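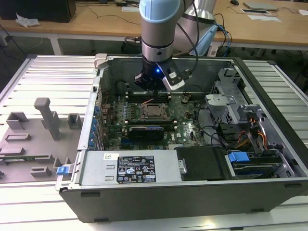 Shift Editor, Celebrity Fitness and Wellbeing (part-time, fixed term)

Notau publishes entertainment news in English and Hungarian. The fitness and wellbeing section covers training routines, diets and product launches by television and music personalities. We are recruiting one shift editor for the English edition. The post is for 30 hours a week, worked remotely, starting in February.

Reports to: Leonie Ruppert, section head
Shift pattern: five shifts of six hours, the earliest starting at 6 am
Contract: seven months, with an option to extend

Duties

The editor selects stories from agency copy and from the public accounts of named personalities, assigns them to writers and publishes the finished text. Each story is checked against its source before it goes live. Quotations are copied, not paraphrased, and the link to the original post is stored in the record.

Claims about weight, calories, supplements or medical treatment go to a second reader. The editor may not release such a story alone, whatever the hour. Headlines are limited to 77 characters including spaces and must not state a body measurement unless the person concerned has published it.

The editor also maintains the profile pages. There are 221 at present, each with a short biography, a list of current programmes and a corrections log. 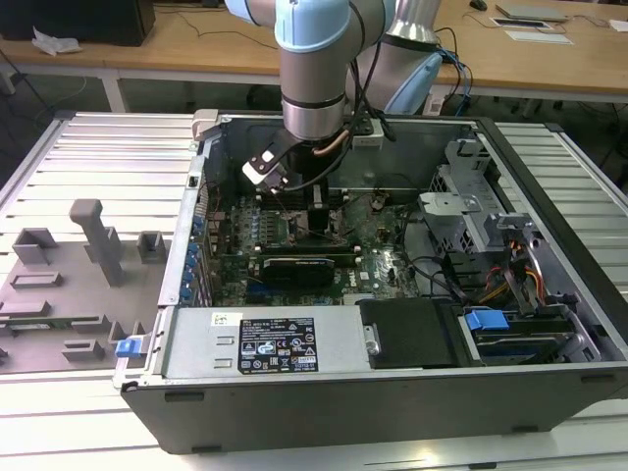
Jussara Peixoto adds that applicants tend to underestimate the profile pages. On a quiet shift they take up more time than the news, and she would like to see evidence of routine upkeep in the application as well as published stories.

Systems

Stories are written and stored in Renel. Picture rights are recorded in Arkine, and a story cannot be scheduled until the rights field is complete. Training on both is given in the first week and is paid at the normal rate. Applicants need their own computer and a stable connection.

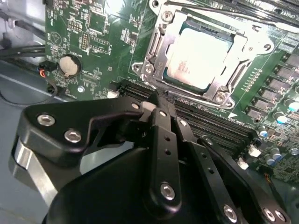
Motherboard with processor socket and memory slots

Requirements

Experience of editing entertainment or lifestyle news to a deadline. Working knowledge of defamation and privacy law as it applies to published images. Accurate written English with British spelling. Reading knowledge of Hungarian is useful but is not tested.

Applicants who take paid work from a talent agency, a gym chain or a supplement brand must declare it in the covering letter.

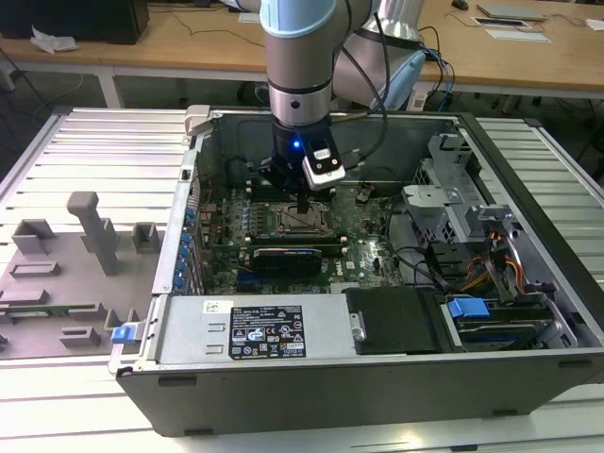
How to apply

Send a CV, a covering letter of one page and links to three stories you have edited to Lilla Szekeres at the recruitment desk. State which version of each story is yours if it was later changed. Shortlisted applicants complete a paid editing test lasting 77 minutes, followed by an interview with Leonie Ruppert and Rozália Kun. Travel is not required at any stage.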